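Sanidlow Maple Board, the large one: three months in

I went back and forth on this for most of the fall. I do not need another board in the house. What I did need was a flat, decent-looking thing to put on top of my workbench, because the bench has one of those perforated metal tops and anything smaller than a coaster either wobbles on the holes or drops an edge into one. My kids' shape blocks are the worst for it. You stand a little star up, you let go, and over it goes!

So after reading far too many listings I ordered the large Sanidlow in maple. I'd also looked hard at the Skandale, which is bamboo and cheaper, and at a beautiful walnut one from Bredeter that cost more than my first bicycle. The Skandale got ruled out over the juice groove running all the way around (great for roast chicken, terrible for anything you want to slide across the surface). The Bredeter I still think about now and then.

It arrived in December, very well packed, with a tiny card about oiling it that I lost the same evening. First impression was the weight. The listing says 2422 grams and I believe it. I like that, because a board that heavy stays where you put it, but if you're planning to lift it in and out of a tall cupboard every day, try holding something that weight over your head first.

The wood is pale, paler than in the shop photos, with a fine wavy grain and a few darker streaks here and there. Some people will send theirs back over the streaks. I'd have been disappointed without them. It's made of planks joined together, and you can see the seams if you look, but I ran a fingernail along the middle one and couldn't feel a thing. I'd braced myself for a ridge there, since my old board from Mahmoud opened up along the glue line in its second winter and started catching crumbs (and a dishcloth, and once my sleeve).

The front edge is slightly rounded with a thin bevel, which I barely noticed when I ordered it and now I'd put it near the top of the list. I lean my wrists there while I'm sorting things out, and it's comfortable for a long stretch. A sharp square edge leaves a line on you after ten minutes.

How it does with blocks: really well. The red and green ones we have are the upright kind, cylinders and five-pointed stars, and they stand up on the maple without any fuss. You can line them up so close that they nearly touch and nudge one along without toppling the next. It's quieter than bare metal, too, which I'd have paid extra for. The colors are easy to pick out against the light wood as well - my youngest used to lose the green pieces on a darker tray all the time.

Now the grumbles. There are no feet. On a kitchen counter that's fine, but on painted metal it will creep if you shove it, heavy or not. I put 3 dots of that clear rubbery stuff underneath and it hasn't budged. For the price I'd expect feet in the box, even the stick-on sort.

The finish out of the package is also on the dry side. I gave mine a coat of mineral oil the first weekend, sanded lightly with 400 grit where the grain had come up a bit, then oiled it again. It feels lovely now. I'd call that an hour's work, mostly waiting, but if you want a board that's ready the minute you unwrap it, this isn't quite that.

And I did once chop an onion on it, to be fair to the thing. It's a good chopping board! I washed it right away and kept it off the bench until the next day, and I won't be doing it again, because I don't want the blocks smelling of onion.

Would I buy it again? Yes, in the same size, and I'd order the rubber dots at the same time. If you have a smooth table already you can probably skip it and spend the money on more blocks. If your table is full of holes like mine, get it. 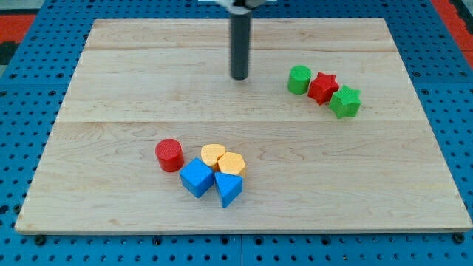
reader1186: Mine crept on a metal top too, and I ended up with a strip of shelf liner underneath, cut a little smaller than the board so it doesn't show. Peels off fine when I want it back in the kitchen. Did the second coat of oil darken yours much? I've only done one and I like the pale color, so I'm a bit scared to go on.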